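The Longest Goodbye in the Second Tier

Gravness have a striker who wants to leave, a buyer who wants him, and a chairman who would like everyone to stop calling during dinner

By Kanako Chiba

Daichi Sugiyama handed in his first transfer request in April. It was two paragraphs long and very polite. The second, which followed a month later, was one paragraph and less polite. By the third he had given up on paragraphs and simply told the head coach, Gemechu Feyisa, in the parking lot.

"I said I understood," Feyisa tells me. "Then I asked if he was fit for the morning session. He said yes. So, you know, we carry on."

Carrying on is what Gravness do. The club was promoted 11 years ago, has finished in the middle of the table ever since, and treats excitement the way other people treat a noise in the car. Sugiyama was an accident. Signed from Udeo as cover for an injured winger, he was moved up front for want of anyone taller and began scoring goals, some of them on purpose.

Morikawa noticed. They are a bigger club with a newer stadium, and they have made 2 offers so far. The first was turned down within the hour. The second came with add-ons, and chairman Mounir Kabbaj took it home to read.
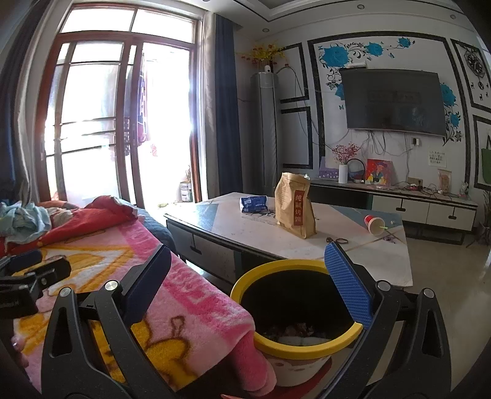
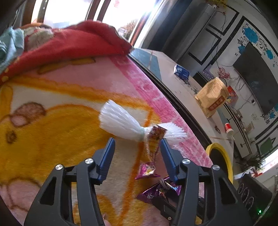

Kabbaj is a patient man who made his money in drainage. He says the striker is not for sale, and he says it with the air of someone who has left the price tag showing. Pressed on whether a third offer would change anything, he talked for a while about the new turf on the training field. It is very good turf.

Meanwhile the player trains. He has been seen laughing at lunch, which the local paper took as a sign he was staying, and getting into his car alone, which it took as a sign he was not. In the preseason friendly against Lestis he came on after 60 minutes, was booed by one end of the ground, scored, and was cheered by the same end. He didn't celebrate. His teammates did, on top of him.

"You can't really stay mad at Daichi," says goalkeeper Mio Hosoda, who captains the women's side and shares the physio room with the men. "He brings in oranges. He wants to go and play somewhere bigger. Half of us would."

The crowd that day was 1822, decent for a friendly in the rain, and most of them had a theory. A man behind me was sure the deal was done. His son was sure it was dead. They had driven in together and had plainly been at it since breakfast.

Feyisa has drawn up two teams for the opening game, one with Sugiyama and one without. He showed me the first on the back of a bus schedule. The second he kept folded in his jacket, and when I asked who was up front in that one, he said he was hoping I might know somebody.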